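Home | About us | Courses | Hire stock | Care notes | Contact

This site uses cookies to remember your hire list. By continuing to browse you accept their use. OK

About Petridis

Petridis is a supplier of permanent botanicals to the event, display and aged-care sectors, and a registered provider of short courses in artificial floristry. The business operates from a single-storey workshop at Nitberg, with a hire counter at the front and the teaching room at the rear. It was set up by Evanthia Kourkoulas after a first career in textile testing, and the way we grade and store stock still follows the practices of that industry more closely than those of the fresh flower trade.

What we supply

The hire catalogue is divided into stems, foliage, built arrangements and hardware. Stems are sold or hired singly. Built arrangements are hired only, and are returned to us assembled. Clients sometimes ask to take an arrangement apart on site and redistribute it across tables; this is permitted under the Drandska agreement (our standard hire contract for venues) but not under the short-term domestic agreement.

Foliage is kept separate from flowers in the catalogue because it wears at a different rate. A leaf that clips to a stem will work loose well before the flower head shows any fading, and we replace leaves individually where the manufacturer's fitting allows it. Loose leaves returned by clients should be put in the labelled bag supplied with each crate. Please do not glue them.

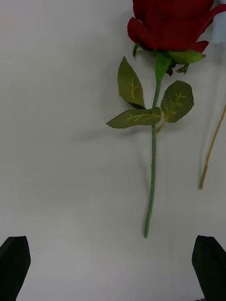
Grading

Every stem is inspected on intake and again on each return. Grade 1 stock shows no fraying at the petal edge under the inspection lamp and no visible colour shift against the reference card. Grade 2 stock may show slight fraying or a bend in the wire that does not fully straighten, and is offered for arrangements viewed from a distance of two metres or more. Grade 3 stock is withdrawn from hire and used in the teaching room.

Colour shift is measured on the outermost petals, where light exposure is greatest. Reds and deep pinks are checked first. In our records these are the colours most often downgraded after window display work, and for that reason we do not hire red stems for north-facing windows for longer than 60 days. Blues are limited to 90 days in the same position. Indoor hire away from direct sun carries no limit beyond the term of the contract.

Cleaning

Returned stems are dry-brushed, then blown with cool air at low pressure. Fabric petals are not immersed. Polyethylene foliage may be washed in lukewarm water with a neutral detergent and is dried flat on racks. Steam is used for reshaping only, at a distance of 80 mm or greater from the petal, and only by staff who have completed the internal module.

We are asked fairly often about aerosol cleaners. Some leave a residue that attracts dust and alters the sheen of matte fabrics, so we don't use them. A soft brush used weekly will do most of what a client needs – the care notes page has a schedule that can be printed.

Storage

Stems are stored upright in ventilated tubes, sorted by species, then colour, then length. The Wemar racking installed in April replaced the flat drawers used previously, which flattened large heads and made hydrangeas in particular slow to reshape. The store is held at a relative humidity below 61 per cent. Readings are logged at opening and at closing.

Crates for dispatch are packed the afternoon before collection. Heavy heads are supported with tissue at the base and the stems are tied to the crate wall in two places. Clients collecting in their own vehicles should bring a blanket or similar to stop the crates sliding.
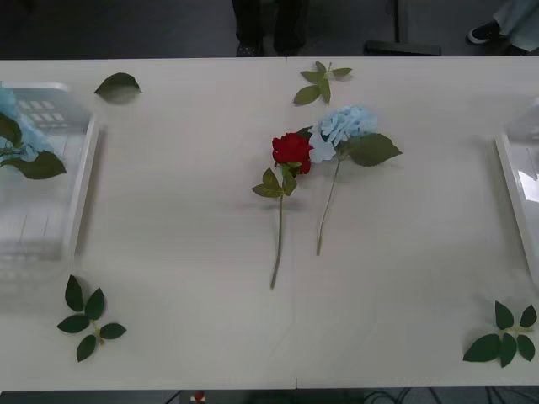
Teaching

Our short courses are run by Libor Vaněk, who joined Petridis from a theatre props department and still takes on occasional stage work. The introductory course covers wire gauges, stem shortening, taping, basic proportion and the selection of a vessel. The intermediate course deals with colour pairing, mixed-species work and the construction of low table arrangements that do not block sight lines. A separate half-day session on repairs is offered when numbers permit.

Class sizes are small and each participant has a full bench position. Tools are provided. Participants who prefer their own cutters may bring them, provided these are rated for steel wire; ordinary secateurs will be damaged by it. Enclosed shoes are required in the teaching room. Offcuts go into the metal tins and not the general rubbish.

Assessment is by completed work. There is no written component at introductory level. Certificates are issued by email, normally within two weeks, and a replacement can be requested through the office.

Visiting

The hire counter is open by appointment. Parking is in the side lane, behind the loading bay, and there is step-free entry from that side. Samples can be viewed against your own linen or paint swatches in the front room, which has both daylight and warm artificial lighting. Allow an hour for a first colour consultation.

Page last reviewed 2020-08-30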